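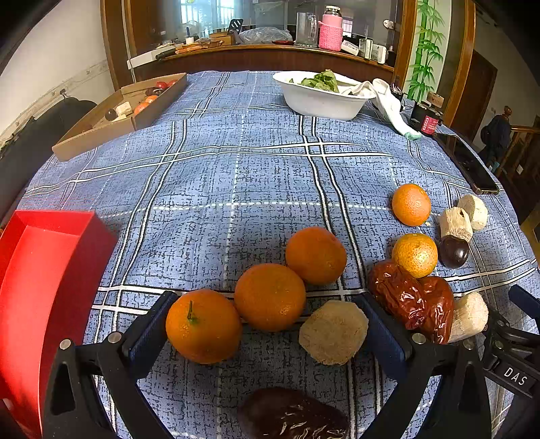 Handgreifer meldet nach kurzer Zeit "Finger links: Position ungültig"

Elvia Meléndez
7. April 2022

Hallo zusammen! Ich nehme mit zwei Handgreifern Greifvorgänge am Esstisch auf, zurzeit Obst und anderen Kleinkram: Orangen, rote Datteln, Stücke vom geschälten Zuckerrohr. Macht riesigen Spaß, und die ersten Durchgänge waren richtig schön! Seit gestern steigt mir aber immer dieselbe Seite aus. Nach 12 Griffen kommt die Meldung, und im Protokoll springt der Öffnungswert von 3 auf 222, obwohl die Finger sich gar nicht bewegen. Neustart hilft, dann geht das Spiel von vorn los. Der andere Greifer läuft einwandfrei. Ausgewertet wird mit Letis, Abtastung auf Werkseinstellung. Kennt das jemand?

Miloslav Polák

Oh, den Sprung kenne ich, damit habe ich einen ganzen Juni verbracht! Bei mir war es Saft. Zuckerrohr klebt ja wie verrückt, und wenn davon etwas ins Gelenk zieht, hakt der Finger ein winziges bisschen und der Geber verliert seinen Nullpunkt.

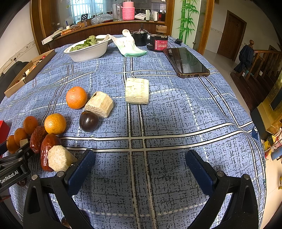 Also zuerst ausschalten und Akku raus, bitte wirklich, ich habe mir mal ordentlich den Daumen geklemmt. Dann die Gelenke mit einem leicht feuchten Tuch abwischen, auch seitlich an den Stiften, und trocknen lassen. Die Polster abnehmen und getrennt reinigen. Danach ohne Obst ein paar Mal langsam ganz auf und ganz zu und neu nullen. Wenn der Wert dabei sauber durchläuft, war es das schon. Feste Früchte mit Schale sind übrigens dankbarer, die angeschnittenen Sachen hebe ich mir immer für den Schluss auf. Viel Erfolg, das ist so ein tolles Projekt!

Anathi Molefe

Kabel tauschen. War bei mir auch so.

Lesego Adams

Kabel würde ich auch prüfen, aber mit System: Stecker der beiden Greifer vertauschen und noch einmal aufnehmen. Wandert der Fehler auf die andere Seite, liegt es an Kabel oder Buchse. Bleibt er beim selben Greifer, ist es Gelenk oder Geber, und dann hat Miloslav vermutlich recht. Bis das klar ist, die Aufnahmen mit dem Sprung lieber nicht weiterverwenden. Ich filtere bei mir alles heraus, was zwischen zwei Messwerten so weit hüpft, das klappt prima!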